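Swapping the pads on the hand-held gripper

I have put off writing this up since April because the results kept changing every time I tightened a screw. They have now stopped changing, so these are the notes.

The hand-held tool has two fingers on four-pivot linkages, driven by a trigger, with a fisheye camera looking out over them. The finger geometry has stayed the same since I started. The pads have not. I have been through three sets: the black ones that came with the Tura kit, a set in soft silicone that Anas Srour cast for me at the bench in Flellcombe, and the blue ones I am using at present, which are longer and noticeably stiffer.

The test was dull on purpose. One item at a time on the felt table, close on it, lift to hand height, hold for a count of five, put it down inside a chalked square. A drop or a visible slip is a fail. I did 272 lifts per pad set over two weekends, split between rigid items (blocks, tins, a bottle) and floppy ones (paper bags, a folded cloth, a bag of lentils). Same wrist, same table, same lamp.

Fails out of 272:

Tura black: 48
Silicone: 31
Blue: 19

The totals hide the useful part. With the silicone pads nearly all the fails were on rigid items. The pads deform at the tip, the tips roll outward and the block turns in the grip. Anas thinks a harder mix would cure this and he may be right, but he has not cast one yet. With the black pads the fails were spread evenly, which I read as plain lack of friction. With the blue pads I had four fails on rigid items and fifteen on floppy ones, eleven of those on paper bags. A crumpled bag closes up under a stiff pad and then springs back a little, and if you only have hold of one fold it goes.

Closing further down the bag, nearer the base where the paper is doubled, mostly deals with it. That is a change in how I hold the tool and says nothing about the pad, so I left it out of the count.

Camera next. The wide lens is still the right choice, in my view. Hanan Majali lent me a narrower one for comparison and the picture is far nicer to look at, but with the fingers fully open I lost both pad tips, and then there is no way of judging the gap from the video. With the wide one both pads stay in view for the whole travel. The price is heavy bending at the edges and dark corners. Calibration took 109 board images before the error settled, and I would not trust anything near the rim even so.

The felt was a late addition. On the bare table small items slid when the first pad touched them, and I was measuring the table as much as the gripper. Felt fixed that and also cut the glare. It sheds, though. Fibres collect on the silicone pads very quickly, and I had to wipe them every ten lifts or so to keep the runs comparable. The blue pads pick up less.

Pivot pins: check them. Two of mine had worked loose at the end of the first weekend and the left finger was closing slightly ahead of the right. I threw away that evening's lifts and did them again. Rami Twal says his were the same after 2000 cycles on the rig in Tadcombe, so it is not only my assembly. A dab of low-strength thread lock has held since.

Still to do:

Repeat the paper bag lifts with a thin rubber skin over the blue pads.
Try the Adebisi trigger spring, which is lighter — my forefinger would be grateful.
Log trigger position against time. At present I only have the video.

I will post the spreadsheet once I have tidied the column names.
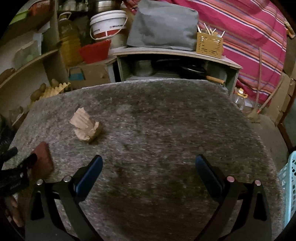 Blue pads, fingers open, with the paper bag and the block on the felt.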